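Hollia Paved Ground Survey: data card

Version date: 22/01/2025
Status: released, minor corrections expected

1. What is in the set

The set covers one large paved area on the Hastitz site, together with its margins: kerbs, drains, edge strips, planting and the faces of the nearest buildings. It holds 587 colour pictures and a plain text table with one row per picture. The subject is the ground surface. Buildings, trees and sky are labelled only so they can be masked out.

The work was started to give the Prukeo maintenance sheets a better visual reference. The older sheets described slab condition in words alone, and two people reading the same entry would often mark different joints on the plan. A picture with agreed labels settles most of these cases.

2. Surface classes

slab — concrete paving between joints, any shade of grey or beige
joint — a straight, planned gap between slabs
crack — any unplanned break, straight or jagged
stain — discolouration with no visible break
kerb — the raised edge between the main paving and a side strip
strip — side paving of a different level or colour from the slabs
line — painted marking
drain — grate or cover set into the paving
green — grass, shrubs and tree crowns
built — walls, poles, signs and other upright structures
sky — everything above the roof or tree line, cloud and glare included

Long cracks that run nearly parallel to a joint are the main source of labelling error. The rule is to follow the mark along its full length. If it wanders at any point, it is a crack. If it holds a straight course from slab edge to slab edge, it is a joint. Marks that leave the picture before this can be decided are given the label joint and a value of 1 in the "unsure" column.

3. Sample pictures

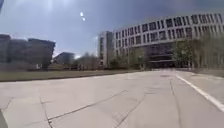
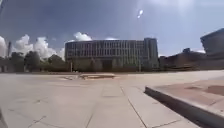
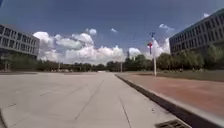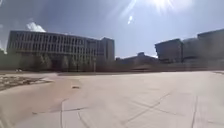 Paving with multi-storey buildings and trees beyond it, Hastitz.

Hong

4. Notes on the samples

The first sample has both kinds of break in the concrete, a long faint crack and a jagged one, as well as a painted white line. The small dark patch near the far end of the paving is possibly a drain cover. It carries the label drain with "unsure" set to 1.

The second is of more use for the upper classes. The poles in front of the building are thin enough to vanish when the picture is reduced, so built should be checked at full size.

The third contains the clearest drain grate of the four, set against a dark grey kerb with a reddish-brown strip on the other side. The grate is only partly in view and is labelled anyway. Partial drains count.

The fourth has strong sun at the top edge and the concrete is washed out to match. Seams remain visible, but contrast is low and stain should not be trusted in pictures of this type.

5. Table columns

id — picture number, no leading zeros
classes — surface classes present, separated by semicolons
sun — 0 for no sun or glare in view, 1 for either
unsure — 0 or 1, see section 2
note — free text, often blank

Spelling in the note column is Australian (kerb, colour, grey). A few early rows use "curb". These have been left as entered, so searches need to allow for both.

6. Split

Pictures with sun set to 1 are in a folder of their own. From the remainder, 200 were set aside for checking and should not be used to tune anything. A further 30 were labelled twice, and both versions are supplied with the suffixes a and b. Where the two versions differ, neither has been corrected.

7. Known problems

- Distant paving is labelled slab even where joints cannot be made out. Do not use the far third of the ground for joint counts.
- Slab colour varies with the light. It is not a guide to age or mix.
- There is no scale bar. Crack widths cannot be taken from the pictures.
- In 27 rows the classes column omits sky although sky is visible. A fix is planned for October.
- The boundary between kerb and strip is drawn by eye. Where the strip is only slightly raised, the kerb label may be missing altogether.

8. Use

The set suits surface labelling, joint and crack separation, and general reference for paved open ground. It should not be used to judge whether the paving is safe or due for repair — that needs a site inspection with measurements.

Please give the set name and version date when reporting an error, along with the picture id and the label in question.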